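Clesby: theatrical cut vs. television version on the Trillura set

reel_change
I picked up the Trillura set of Clesby last month and have now been through both discs. The packaging gives 166 minutes for the theatrical cut and 213 for the two-part television version. I want to know whether those two figures were measured at the same speed, as the booklet says nothing on the subject.

The film was shot at 24 frames per second. The television version was assembled for a 25 fps broadcast, and at least one of the older transfers was a plain speedup with no pitch correction. If 213 is the broadcast figure, the real length at film speed is close to 222 minutes. My player shows 24 fps on both discs, but I haven't sat there with a stopwatch for the second one.

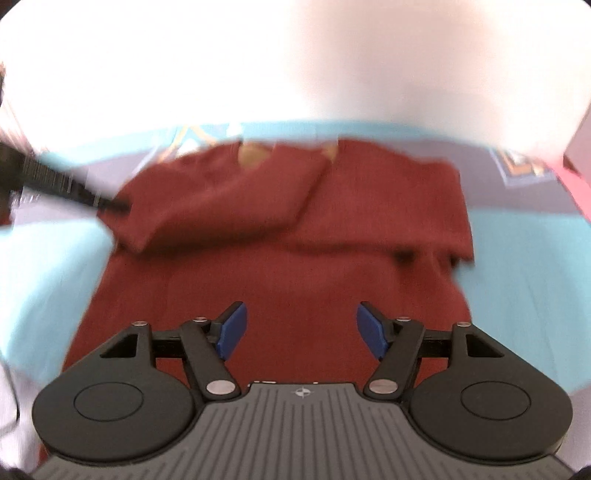

The other thing is the ferry sequence. In the theatrical cut the sister's letter is read in voiceover while she is still on the landing. In the television version the reading starts later, over the empty deck, and the last sentence of the letter is gone. I had assumed the longer version would contain everything in the shorter one. It doesn't, and I'd like to know which edit Jintana Siriwan worked on last.

gatefold_b
The 213 is film speed. The broadcast ran shorter because of the speedup, plus the recap at the head of part two was trimmed for the slot. Trillura restored the recap from the negative. You can tell from the title card, which has different weave from the shots on either side of it.

On the letter: the theatrical cut came second. Siriwan finished the television version, then spent the summer cutting it down with a different editor, Pornthip Chuensuk. Chuensuk moved the voiceover forward and put back the last sentence. It was a deliberate revision, so the shorter one is the final version of the film.

harborlight
I don't agree with the last step. "Finished later" and "final version" are separate claims. The distributor wanted something under three hours and the contract specified it. Chuensuk says as much in the booklet interview: she was brought in to get the length down and had no say over which subplot went. A cut made to a length limit isn't automatically the preferred one because the date on it is later.

The dropped subplot is the surveyor's whole story. Without it the scene at the Wistinlow town hall has a man standing up to object to something that hasn't been mentioned. In the long version he's been in the film for an hour by then.

gatefold_b
I've read the interview. She also says Siriwan was in the room for all of it and asked for the voiceover change herself. The length was imposed. The letter wasn't.

Yaw Wumbei
You can both be right about that. The more useful question for anyone buying the set is whether the two versions come from the same scan, and they don't.

The theatrical disc is from the original negative, scanned at Sombatkul. The television version is from the negative where it survives and from an interpositive where it was conformed to the shorter cut and the trims were lost. That covers most of the surveyor material. The change in grain is easy to see on a projector and hard to see on a normal television at a normal distance.

There's also a difference in grading. Aleksandra Nowicki, who shot it, supervised the theatrical grade. She is credited only as "consultant" on the other one. The long version is a little warmer throughout and the night interiors have been lifted. I compared stills of the kitchen scene and there is shadow detail in the long version which I doubt was ever meant to be visible, including the edge of a light stand.

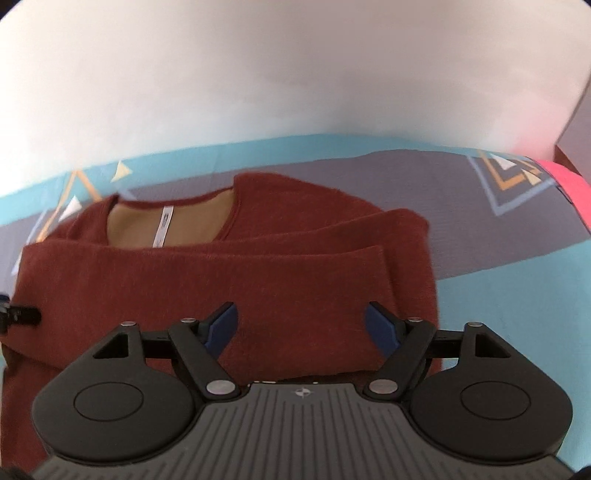
Compression is the weak point of disc two, and I would put that ahead of the grading. They have fitted the whole television version plus the extras onto one disc, so the bitrate drops in the second half. It shows first on clothing and upholstery. A fuzzy rust-red knit like the folded sweater here is the sort of surface an encoder has trouble with at low rates: fine, irregular texture, strong color, not much contrast inside the garment. It tends to go smooth while the hard-edged pattern next to it stays sharp. The wool coats in the funeral scene do the same thing. Check the left shoulder of the aunt's coat as she turns toward the window.

reel_change
Thanks, that matches what I saw and couldn't name. I'd put the coats down to noise reduction.

Yaw Wumbei
It could be some of each. Noise reduction would normally be constant across the reel, though, and the coats recover in the static shots once the encoder has had a second to catch up. That points to bitrate.

harborlight
I'm less bothered by this than you are. The old single-disc release of the theatrical cut was interlaced, cropped on both sides and had burned-in subtitles. The long version hadn't been available at all outside a few screenings. I'd have bought it with twice the compression.

retnolau
A note on the subtitles, which I've been checking against the dialogue list. The theatrical disc has a new translation. The television disc uses the same one for shared scenes, but the surveyor scenes have been done by somebody else, and the terms don't match. The "land office" becomes the "registry" partway through part one and changes back in part two. Anyone seeing the film for the first time will think these are two institutions, and the plot depends on there being one. 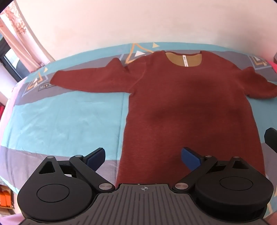

There are timing faults as well. In the quarrel on the stairs the subtitles run ahead of the speech by nearly a full line. The husband's admission is on screen before the wife has finished asking. I've written to Trillura with a list of timecodes and had an acknowledgment, nothing further.

gatefold_b
They did a replacement program for a different title last year, so it's worth sending. Did you include the song at the wedding? The second verse isn't subtitled on my copy.

retnolau
I did. It isn't subtitled in the theatrical version either, so that may be a decision. The verse is in dialect and the guests in the scene aren't supposed to follow it. I listed it as a query.

harborlight
Back to the cuts. I rewatched the town hall scene in both versions last night. In the theatrical cut the surveyor's objection is down to one line, and the reaction shot of the mayor has been replaced by a wide shot of the benches. It plays as an interruption. In the long version you get the full speech and the mayor doesn't look up from his papers until the end. I can't see how the short version improves on that, whoever was in the room.

gatefold_b
It improves the scene after it. With the full speech, the walk home repeats what we have been told. With the short one, the walk home is where we find out. I think the long version explains itself twice in most of the places where they differ, and the surveyor is the main reason. He's a well-written character in a film that doesn't need him.

harborlight
Then we want different films. The one I want is about the town.

reel_change
I did the stopwatch test on disc two. Ten minutes of player time is ten minutes of clock time, and the ferry horn is at the same pitch as on disc one. gatefold_b is correct, 213 is film speed. I've edited the thread title to drop the question mark.

I have also been collecting things people have sent me by message, so I'll put the one that came up most in the open.

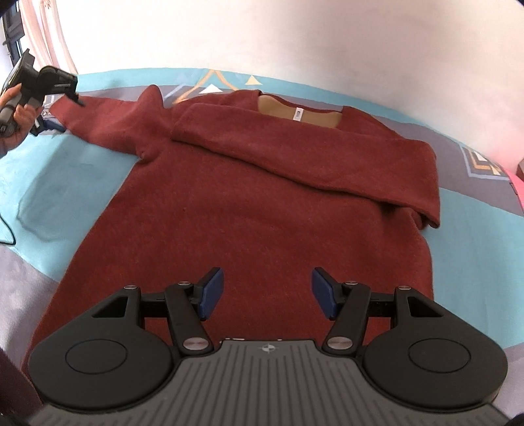
Is the original mono track on both discs?

The original mono is on the theatrical disc only. The television version has a stereo remix made for the set, with the music widened and the dialogue kept in the center.

Yaw Wumbei
Worth adding that the remix is quieter than the mono track by a noticeable margin. If you switch discs to compare scenes, match the levels first or the mono will seem more detailed than it is. The rain on the boathouse roof is a good place to do it, as the level is steady and there is no music.

retnolau
Trillura has replied. The "registry" problem is confirmed and will be corrected in the next pressing, expected in September. No decision yet on replacing existing copies. The stairs timing has been passed to whoever authored the disc. They asked for the firmware version of my player, so if anyone else sees the same fault, please post the model you're using.

gatefold_b
Same fault here on two different players. I'll message you both model numbers tonight.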